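Notes for session 4: teaching the arm by showing it

Hello again, and well done for getting through calibration last week (I know, it's dull, and I know two of the groups had to do it twice). From now on it gets much more fun. We're finally on to demonstrations, where you drive the arm yourselves and record what you do, and then we train on the recordings and find out how tidy your driving really was!

Before you start, please read the sheet from Milagros Arango on looking after the motors. It's one page. If a joint feels stiff, stop and switch off at the wall, don't push it. We've already been through one set of gears this year and the spares from Soltbridge take ages to come.

What a demonstration is

One demonstration (I'll say "demo", everybody does) is a single go at the task, from the start pose to the end pose. The computer saves the joint angles and the camera pictures together, with the same clock. Last year's class ended up with 1,446 demos between them, which sounds marvellous until you learn that 124 had to be thrown out for having the wrong task name typed in. So type it carefully. Lower case, underscores, no jokes.

I'd like each pair to bring me 15 good ones by Wednesday. Good means:

- one task only, and you stop recording when it's done
- no long pauses while you chat to your partner (the arm will learn to pause too, I promise you)
- hands and sleeves out of view
- the object put down somewhere a bit different each time

That last one is where marks get lost. If the carrot always starts on the same spot, your model learns the spot and doesn't bother with the carrot. Team Voltham had a lovely run of successes last term, then I nudged things over by the width of a thumb and the gripper closed on thin air, nine times in a row. They were very good about it.

Move the pot and the green block now and then as well, but leave the hood, the microwave and the utensils alone.

Carrot task, kitchen bench:

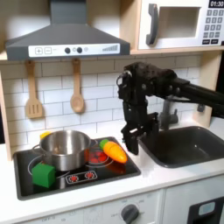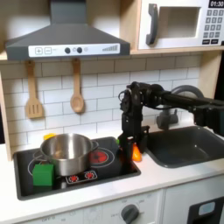 Now, approach angle. Most of you come in too fast and too low, and then have to wriggle sideways at the last moment. Try coming down from above, slowly, and open the fingers well before you get there. If you miss, don't delete the demo straight away! A miss followed by a calm second try is really useful, and Sinora group's best model had plenty of those in it. A miss followed by you swearing and bashing the sink can go in the bin.

Homework is to look back through five of your own demos at half speed and write me a few lines on each: where you hesitated, and what you'd change. Abubakar group, you still owe me last week's as well. The room is open until 6 pm, and please put the battery packs back on charge before you go.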